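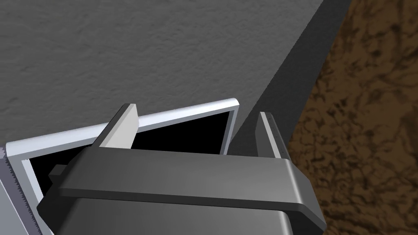
Lesau, Apr 18, 2025

Gandix Live Sessions: Data Card and Read Me

Summary

Gandix Live Sessions is a catalogue of concert recordings made at the Tzavaras hall in Lesau. It contains 1100 recorded songs drawn from 135 concerts, together with set lists, performer credits and technical notes. The catalogue is maintained by the Gandix sound archive and is issued free of charge for private study, teaching and non-commercial research.

This document sets out what the catalogue contains, how the records were prepared and the terms on which they may be used. It replaces the short notice supplied with the previous release, which should be discarded.

Contents of the release

The release is divided into two folders. The first, named "audio", holds one file for each song. The second, named "records", holds the written catalogue as a set of plain tables. The tables can be opened in any spreadsheet program.

Each song record gives the following details:

Title as announced or printed on the night
Title as corrected by the archive, where different
Songwriter, where known
Name of the performing act
Instruments heard
Position in the set
Length in minutes and seconds
Condition of the source tape or file

A blank entry means that the archive has no information. It does not mean that the answer is "none". Users preparing totals by songwriter should take particular care on this point, as the songwriter column is the least complete in the catalogue.

Source of the recordings

The hall has a capacity of 80 seated, and most of the concerts were recorded from the mixing desk. A desk recording favours the voices and any instrument played through the house system. Drums and brass are often faint, and applause may be heard only through the singers' microphones. Where a second recording was made from the balcony, the two have been kept apart and no attempt has been made to blend them.

The earlier concerts were recorded on cassette and transferred by Tririne, a transfer studio engaged by the archive. Tririne supplied flat transfers without noise reduction. Tape speed was corrected only where a piano or other fixed-pitch instrument gave a reliable guide, and each correction is noted in the condition column. Gaps caused by turning the cassette over have been left as they are.
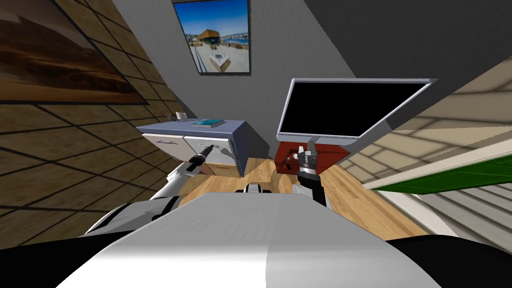
Later concerts were recorded directly to computer and needed no transfer. They were divided into songs by ear. Spoken introductions are kept with the song that follows them, except where the speech runs for longer than the song itself, in which case it has been given a file of its own and marked "talk".

Style labels

Every song carries one style label from a fixed list: rockabilly, country, blues, folk, soul, jazz, or other. Labels were applied by two listeners working separately. Where they disagreed, a third listener decided. The labels describe the performance and not the act, so a country band playing a blues number will be found under blues.

The label "other" should not be treated as a style in its own right. It covers comedy songs, hymns, film themes and several pieces for solo accordion.

Known faults

The left channel is missing from a small number of cassette recordings. These are marked "one side only".

Encores are sometimes numbered as part of the main set, particularly where the printed set list did not survive.

Spellings of band names vary between posters, tickets and tape boxes. The catalogue uses the poster spelling wherever a poster exists.

Audience members can occasionally be heard speaking. Passages in which a private individual is named have been silenced, and the length of the file has not been altered.

Permissions and use

Performers or their representatives gave consent for every recording in the release. Consent covers listening, study and the quotation of short extracts in teaching. It does not cover broadcast, sale or the pressing of records. Requests for such uses should be made to the archive in writing and will be passed to the performers, whose decision is final. Rights in the songs themselves remain with their writers and publishers.

A performer who wishes to withdraw a recording may do so at any time. Withdrawn items are removed from the next release and listed by catalogue number only.

Credit

Published work that draws on the catalogue should carry the words "Gandix Live Sessions, Tzavaras hall, Lesau", followed by the catalogue number of each recording used.

Changes in this release

Corrected titles have been added for the cassette concerts. Two duplicate sets have been removed. The instrument column now separates upright bass from electric bass. The next release is planned for June and will include scanned posters. Corrections received before then will be entered in the tables and acknowledged in the list of changes.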